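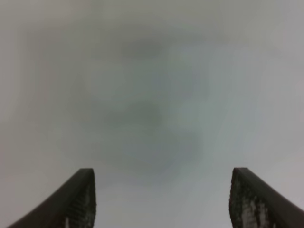 Textured pads on the inner faces of two dark gripping fingers, shown open against a pale gray background.

Print this article | E-mail this article

Grip texture

Grip texture is the general name for the small bumps, ridges, grooves and dimples put on a surface to make it easier to hold. It turns up on screwdriver handles, jar openers, pen barrels, kitchen tongs, bicycle grips and the soles of slippers, and most people handle a dozen kinds of it before lunch without giving it much thought.

Forms

The oldest and plainest form is the straight rib, a row of raised lines running across the direction in which a thing is likely to slip. Ribs are easy to mold and easy to clean with a brush. Knurling, properly speaking, is a pattern pressed or cut into a part, very often metal, and may be straight or crossed into little diamonds. The word is used loosely for rubber too, and anyone shopping for replacement handles would do well to look at a picture before ordering. Pebbled surfaces have rounded bumps in no strict order and feel kinder to the palm – a good choice for something held all afternoon.

How it works

A soft ridge bends a little under pressure and settles against whatever it touches. Grooves between the ridges give water and crumbs somewhere to go, which helps a great deal at the kitchen sink. Finer is not always better, as very shallow patterns fill up with flour or soap and then behave much like a smooth surface.

The Flamerik workshop handbook, long a favorite with home repairers, shows 40 patterns and gives five of them a full page each. Its editor, Regula Leitner, was fond of the broad rib and recommended it for garden tools, rolling pins and nearly everything in between.

Care

Rubber pads and handles may be washed in warm water with a drop of dish soap, using an old toothbrush along the grooves. Let them dry before putting them away. Strong solvents can leave some rubbers sticky, and a pad that has gone hard and shiny is usually due for replacement.

See also: Friction; Handle; Knurling; Non-slip mat

Last revised September 11, 2020

Reader comments (3)

Karine Petrenko: Lovely article, thank you! The toothbrush trick rescued my mother's old potato peeler, which I'd been ready to throw out.

ribandgroove: Could you add something on cork? My fishing rod has a cork handle and I've never found a rubber one I like as well.

Nimano216: The Flamerik book is worth hunting down. My copy has lost its cover but the pattern pages are all there.

Print | E-mail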